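January 10, 2021

Small news from the shared kitchen at Groltley, and I'm more excited about it than I should be: the sink is back! The water was shut off on our floor for longer than we were promised, and if you spent any of that time carrying mugs down the hall to the restroom, you have my sympathy and you can stop now. Both basins drain, the hot side runs hot, and the faucet has quit doing that shudder when you push the lever all the way over.

The bill came to $900 in the end, parts and labor together. Most of that was the pipe under the right basin, which had been patched at least once before any of us moved in (the plumber from Celmont had some words about the patch, and I won't repeat them). The building is covering it. I asked twice, and then I asked for it in an email.

We kept the butcher-block counter, by the way. There was talk of ripping it out and putting in something gray, and I made my feelings known. It got a light sanding near the sink and a fresh coat of oil, and I think it looks great with the light coming in from the windows. Please wipe up puddles when you see them, especially along the edge of the sink where the plates go over. Wood and standing water don't get along.

I also did a proper tidy while everything was out. The dish soap now lives at the back under the windows with the canister of disinfecting wipes next to it, and the sponges go on the metal ledge in front of the soap, where they can dry out a bit between uses. I threw away a frightening number of old ones. The new ones are yellow with the dark green scrubby side, and that side is fine on the plates but please keep it off Ingrid's nonstick pan. She has asked nicely. She will not ask nicely again.

The orange plates are back in use too! They were packed in a box marked Wundach for the whole repair and I had honestly missed them. They make a sad desk sandwich look like a picnic.

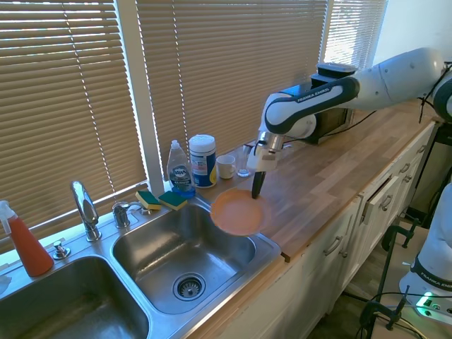

## What's still on the list

A few things didn't get done in this round. The cabinet door under the sink sticks, and you have to lift it a little as you pull. The shelf for the mugs is ordered from Tichý and should be here in March, so until then mugs go in the upper cabinet on the left, two deep, handles out.

The drain strainer stays in the basin, please. I know it fills up fast when somebody rinses rice. Tip it into the trash, give it a quick rinse and drop it back in. The plumber pulled a teaspoon, a bread bag clip and what we think was part of a candle out of the old pipe, and I would like the new one to have a quieter life.

Ingrid Baptiste is keeping the supply list again this year, and it's taped inside the pantry door. If you finish the soap or open the last pack of sponges, write it down there and she'll add it to the next order. There's $60 left in the kitchen fund after the last run, which covers soap and paper towels for a while but not a new kettle, so be gentle with the kettle. If you'd like to chip in, the jar is on top of the fridge and it takes coins.

Dish turns start over this week with the front office, then us, then the folks at the back. Same rule as before: everything washed and off the counter by 8 at night. If you're stuck in a call, swap with someone and cross your name out on the sheet so I don't come looking for you.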